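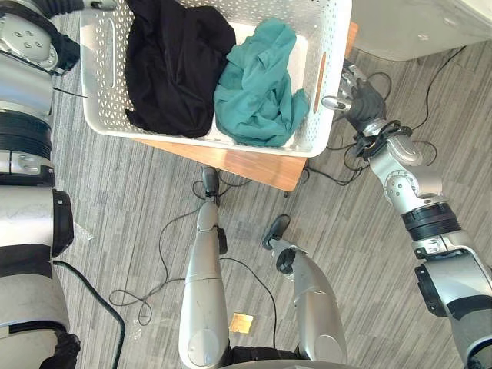 Clastora Players' Association
Minutes of the October meeting, held online at 7:30 p.m.

1. Minutes of the last meeting
Approved with one fix: the test server is Hurville, not the live one.

2. Server move
The move to the Zavport host is done. 1372 character saves were copied over. 322 accounts have not logged in under the new system and will be sent a reminder through the game mailbox. Names on those accounts stay reserved until the next season starts.

3. Season length
Two proposals were heard. The first keeps the season at 30 days. The second doubles it and adds a break in the middle for balance changes. Members who play mostly on weekends favored the longer season. The ladder group was against it. Vote: keep the current length. To be looked at again after the winter patch.

4. Gold cap
The trade cap in Mahmoud harbor was raised to 4000 on the test server. Prices for repair kits went up, and potions did not change much. Agreed to leave the live cap alone for now.

5. Mods
The map overlay is still allowed. The auto-loot mod is not allowed in ranked play. The rules page needs to say this in the first section, as two players were warned last month and said they had not seen it.

6. Other business
Request for a second voice channel for raids. Approved.
The old forum will be read-only from next month.

Meeting closed at 8:45 p.m.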